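Fadwa Cherkaoui
22 October 2022

Saturday at the lab, so I will write a small thread on how we collect examples for our two arms. We call the project Justow. I am the person who drives the arms most days.

Each example is one full try, from start to finish, with the wrist cameras recording. My target for a day is 40. With soft plastic I am happy if I reach it before dinner.

Soft things are slow. A cup keeps its shape when you hold it. Thin blue plastic has a new shape each time, and both grippers must agree on where its edge is.
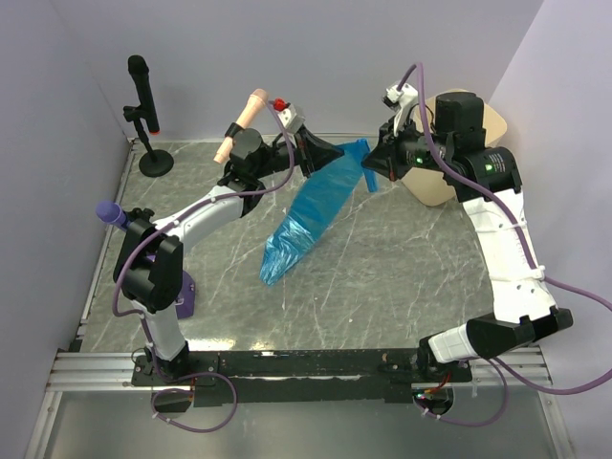

Do you throw away the tries that go wrong?

We keep them, with a label, when the arm recovers by itself. If I have to stop and put my hand in, the try is deleted.

Osvaldo Nogueira checks the labels after me. Last week he sent back 3 of mine, and he was right about 2. We are still discussing the other one.

One habit I had to lose: I was always pulling from the left first. The model learnt my habit very well and nothing else. Now I change the side after every try.

On Monday Odair Fagundes takes my place at the controls, so the examples will have a second style in them.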